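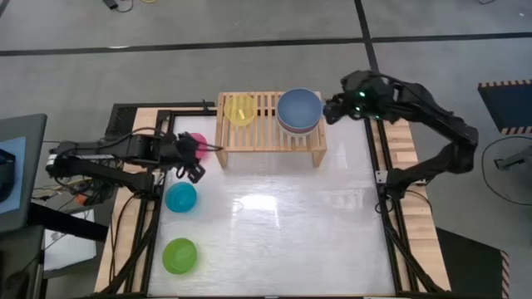 Werkstatt und Haushaltstechnik, Arbeitsgruppe Orero

Schüsseln stapeln: Notizen vom Tag der offenen Tür

Mittwoch, 28. Juli 2021. Vorgeführt wurde das Stapeln von Kunststoffschüsseln mit zwei Roboterarmen an einem Tisch. Für die eigene Küche lässt sich daraus Folgendes übernehmen.

Ablage: Ein niedriges Lattenrost aus Holz reicht als Stapelplatz. Durch die Spalten kommt Luft an den untersten Boden, Restwasser läuft ab. Latten nicht lackieren, einmal jährlich ölen, am besten im Dezember, wenn die Heizungsluft trocken ist.

Greifen: Parallelgreifer fassen eine Schüssel am Rand. Von Hand gilt dasselbe: Rand zwischen Daumen und Zeigefinger, senkrecht absetzen, erst dann loslassen. Schräg eingesetzte Schüsseln verkanten.

Reihenfolge: Gleiche Durchmesser gehören zusammen. Vor dem Stapeln Besteck und Kleinteile aus den Schüsseln nehmen. Eckige Behälter kommen neben den Stapel.
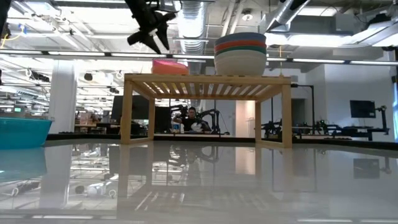
Kanchan Kanaujia wandte ein, dünnwandige Schüsseln saugten sich nach dem Spülen trotzdem fest, gleich wie gerade man sie absetze; sie lege zwischen je 5 Stück einen Streifen Küchenpapier.

Für feuchtes Geschirr ist das brauchbar. Sitzt ein Stapel bereits fest, die untere Schüssel kurz in warmes Wasser stellen und die obere drehend abziehen. Kein Messer ansetzen.

Glatte Tischflächen vorher trocken wischen, sonst wandert das Gestell.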